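We use cookies to remember your basket and your language. You can accept all cookies or choose only the necessary ones. Accept / Only necessary

Mormont table by Bemier
Light beige top, rounded front corners

The Mormont is a plain table for people who work at home, or who work in a small studio and need the same table for different things during one day. Bemier has made it for several years with only small changes. We sell it in our shop since the first version, and it is still the one that customers come back to order a second time, often to put beside the first.

It is not a table with many functions. There is no drawer, no shelf above and no motor in the legs. The top has one colour, light beige, and we do not plan to add others. Some customers asked for white. We tried a white sample in the shop during one winter, and it was tiring for the eyes under the ceiling lamps, so we stayed with the beige. Against a white or pale grey wall it looks calm, and in a room with more colour it does not ask for attention.

The depth is 600 mm. For a normal flat screen on its own stand this is comfortable, and there is still place in front for a keyboard and a notebook. If you like to sit far from your screen, or if you use a very large one, please measure first with a piece of tape on the floor. We say this to everyone who comes to the shop. A deeper table sounds always better until it stands in the room and the door does not open fully. 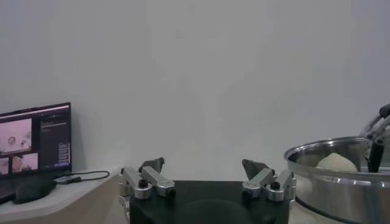 Mormont top in light beige, with a monitor on its stand and the cable lying loose on the surface.

The front corners are slightly rounded. In the first version they were straight, and in a narrow room this is the part you meet with your hip when you pass by. Selim Akgül, who draws the tables for Bemier, made the rounding quite small on purpose. With a bigger curve, he explained to us, two tables standing side by side would leave an ugly gap at the front, and many people buy them for standing side by side.

Please note that there is no cable hole in the top. We are asked about it very often. A hole is practical only if your screen stands exactly near it, and after you change the place of the screen you have a hole with a plastic cover where you want to put your cup. Cables can go over the back edge. Under the top, at the back, there is a rail where you can fix them with the straps from the box. If you prefer a closed tray, the one from Czarnecka fits on the same rail, and you can order it together with the table. A small adapter can stay on the table or go into the tray. Heavier power supplies should go on the floor.

Light and reflections

The surface is pale and it gives back the light from above. In most rooms this is pleasant, especially in the dark months. If you have a strong lamp directly over the table, you may find that the top becomes brighter than the wall behind it, and when you read from a screen for many hours you can feel this. Try to turn the screen a little to one side, or move the lamp towards the wall. A desk mat also helps.

Using it as a worktable

A part of our customers use the Mormont for testing, repairing and sorting things, and sometimes for preparing food samples next to a computer. It is fine for this, with some care. Do not put a hot pot directly on the surface. Use a board or a thick mat, also when you think the pot is already cool enough. A metal base can scratch if you pull it over the top, so please lift it. If you fix a clamp on the edge, put a piece of felt or cardboard under it and check after some days that it did not become loose.

Prasert Inthanon, who repairs small kitchen machines in the street behind our shop, has used two of these tables since July. He told us that he would like a raised edge at the back so the screws do not roll down. We passed this wish to Bemier. They make no promise.

Measures and details

Depth: 600 mm
Weight of the top: 17 kg
Colour of the top: light beige
Front corners: slightly rounded
Feet: adjustable, for uneven floors
In the box: top, legs, rear rail, straps, screws, key, printed instructions

Putting it together

The legs are fixed with screws from below. Lay the top with the face down on a blanket, put in all the screws by hand, and tighten them only when the last one is in. One person can do this part. To turn the table over you should be two, and please do not turn it over on its legs, as the screws take all the force in this moment. Adjust the feet at the end, when the table stands in its final place.

After the first weeks, take the key again and check the screws once. Keep the key. It is a common size, but it is always missing when one moves house.

Cleaning

Use a soft cloth, a little water and a drop of washing-up liquid, and then dry the surface. For marks from a marker pen, the Zestico cleaner works well, but try it first at a place under the edge. No powder, and no rough sponge. If the table stands in full sun, move the things on it from time to time. The colour can change slightly over the years and it is nicer when it changes everywhere.

Price and delivery

The table costs 300 euro with tax. Delivery to your door is 59 euro and is done by two people, who carry the boxes to the room you choose but do not assemble. If you collect from the shop there is no charge. The box with the top is long, so please check that your back seats fold down.

You can return the table when it is not assembled and the boxes are complete. If something arrives with damage, write to us with the number on the delivery paper and keep all the packing until you have our answer. Spare feet, screws and straps are always in stock and we send them by normal post.

Prices and delivery conditions checked on January 29, 2023.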